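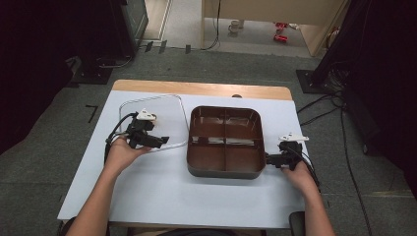 Fekora is grasp-planning software for two-handed work, and it has strong opinions about transparent plastic. Most planners look at a clear lid on a pale sheet and see more sheet. Fekora looks for the rim, where the light catches, and proposes a grip there first. The brown divided tray beside it gets the ordinary treatment, glare off the glossy floor included.

**What you get**

- Contact planner for paired parallel-jaw grippers
- Reflection mask, tunable, occasionally smug
- Replay viewer with a 30-second scrub buffer
- Export to Jedance plan files

Jaw calibration runs with both fingers open over a plain surface. It takes almost 45 seconds and can't be hurried by staring.

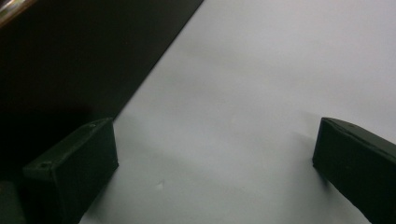

Mhairi Chisholm would like it known that calibration in release 2 sulked whenever the lights were dimmed, and that she went back to 19 saved sessions to prove it. Her sessions are now our regression suite. The fix shipped in April.

Small objects on shiny floors have their own mode, called Coin, after the thing we kept losing.
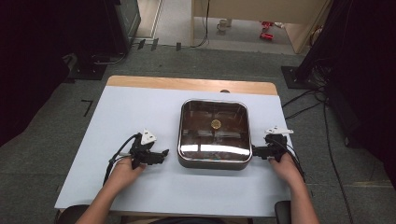
*Words: Selamawit Kumsa. Planner: Nahom Tesfamariam.*

Coin mode separates a gold disc from the streaks the ceiling lights leave in a steel pan. It plans the hold on the rim before it plans the pick. Turn it off for matte trays, where it gets bored and finds coins anyway.

Licenses are per workstation. Linux only.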